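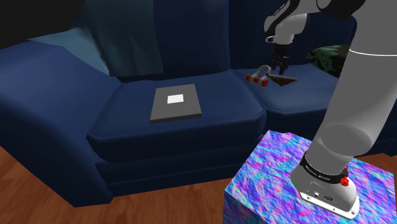 Furniture Reuse Program: Changes to Collection and Delivery

The Cabrera Housing Association has operated its furniture reuse program for residents since the opening of the Isach Street store. In the past year the program placed 283 items in homes across the association's properties. Demand for large seating, in particular sectional sofas and sleeper sofas, continues to be higher than the supply of donated pieces, and the waiting list for these items was closed for part of the summer. It has now reopened.

The following changes take effect with the new booking period. Residents who already hold a confirmed collection or delivery slot are not affected and do not need to contact the office.

Donating large items

Sofas, beds and wardrobes must be booked for collection in advance. The store can no longer accept large items left at the loading door, including during opening hours. Donors are asked to give the full width, depth and height of the piece when booking. For sectional sofas, please state whether the sections can be separated and, if so, the length of the longest one. Several collections this year had to be abandoned on the stairs, and the van returned empty.

Upholstered furniture must carry its original fire safety label. Loose covers may be removed for washing but should be returned with the item. Throws and cushions are welcome and should be bagged separately, marked with the donor's booking number.

The program does not accept mattresses without a cover, items with broken frames, or furniture from homes currently being treated for pests. Residents unsure about an item may send measurements and a short note to the reuse desk before booking.

Delivery to residents

Delivery is now handled by Nultico, under a contract that runs until the end of May. The charge to residents is $50 per delivery, regardless of the number of items, and is waived for households moving in from temporary accommodation. Crews of two will carry furniture to the room of the resident's choice where access allows. They are not able to remove doors, dismantle existing furniture or take away old pieces on the same visit.

Before accepting a sofa, please measure the front door, the hallway and any turn on the stairs. A corner unit that fits a living room on paper may still fail to pass a narrow landing – the reuse desk keeps a simple measuring sheet for this purpose, and copies are available at every block entrance. Residents in the upper floors of Zendosero House should also note the inside depth of the elevator, which is smaller than in the other buildings.

Items may be returned within 14 days if they do not suit the home. The delivery charge is not refunded in these cases, though exchanges for a piece of similar size will be considered.

Reserving an item

Residents may reserve up to two large items in any period of 365 days. Reservations are held for one week, after which the piece is offered to the next household on the list. Smaller goods such as lamps, side tables and kitchen chairs may be taken from the store without a reservation.

Analyn Manalo has been appointed reuse program coordinator and will be responsible for bookings and the waiting list. Ramil Cruzado remains the contact for repairs and for questions about fire labels. Both can be reached through the main office during normal hours.

Written comments on the new arrangements may be left at the office or handed to any member of the store staff. They will be reviewed before the delivery contract comes up for renewal.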